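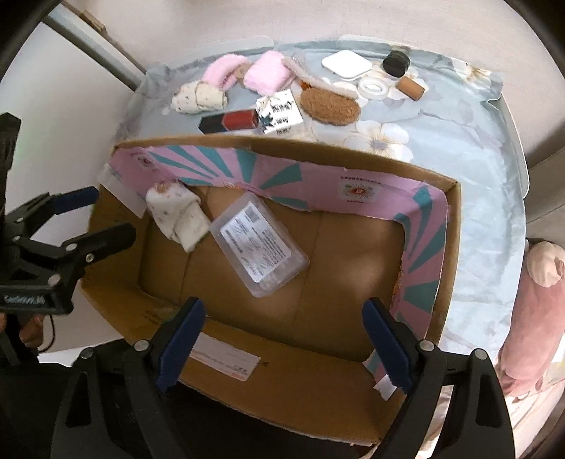

Leonor Antunes
Contributing editor, automation maintenance

The two-finger grippers at the Walomier packing bench are handheld tools with the same linkage as the ones on the cell's arms. An operator works them over a cardboard box, and the arms later repeat the motion from the recorded data. Any wear in the handheld pair therefore ends up in the training set, and from there in the arms. Most of the maintenance hours on this cell go to parts that fit in one hand.

Walomier runs the bench for Stirkitport, which ships mixed household orders in shallow boxes. The goods are awkward: plastic containers with large labels, folded cloths, fuzzy fabric, short cylinders, rings, lids. Hard and soft items are packed in the same session, and the fingers have to close squarely on both.

Each finger assembly carries a ribbed pad at the tip, held between black linkage bars that turn on round silver pins. The pad is the first part to go. Ribs wear from the outer edge inward, and a pad that still looks sound from the front may have lost its grip on smooth plastic. Walomier's rule is to change both pads on a tool when either one fails, and to log the change against both tools. A fresh pad facing a worn one pulls the object sideways as the fingers close.

The pins are checked every 50 sessions. The technician locks the bars, holds the tip between thumb and forefinger, and rocks it along the line of travel. Free play at the tip is read from a dial gauge. One loose pin is replaced alone. If two on the same side are loose, the whole side comes off and the bars are checked for oval holes. Bars with oval holes are scrapped — bushing them was tried in October and the repair did not hold.

Calibration takes 20 minutes per tool when nothing is wrong. The fingers are driven fully open, then fully closed, and the width reading is compared with a set of steel blocks. Zero is set with the pads touching under light pressure. Setting it with the pads squeezed gives a reading that looks good on the blocks and comes out short on folded cloth, where the arm then fails to close far enough.

Cables cause more lost time than pads and pins together. Of 307 faults in the Walomier log, most were traced to the connector end, where the cable bends as the operator reaches across the bench. The present fix is a longer loop and a clamp on the tool body. Dovberg, which supplies the cable, has since offered a version with a molded exit. It is stiffer, and operators complained that it dragged on the wrist. Both kinds remain in stock.

The bench itself gets less attention than it should. The covering is fabric and it wrinkles. A flat item lying across a fold sits at a slightly different height each time, which is useful variation up to a point. Past that point the finger tips catch the fabric and lift it along with the item. The covering is pulled straight between sessions and left alone during them.

Boxes are used until the walls no longer stand by themselves. Torn lining paper and hanging strips are left in place, as the arms will meet the same on the line. Loose scraps in the linkage are another matter, and the cut-outs in the arms are blown clear at the end of each shift.

Spare parts are held as kits. A Bozkurt cabinet beside the bench has 19 drawers, one kit to a drawer, each with two pads, a set of pins, and retaining clips. Clips are never reused. The tool's serial number goes on the empty bag, and the bag goes back in the drawer until the kit is reordered.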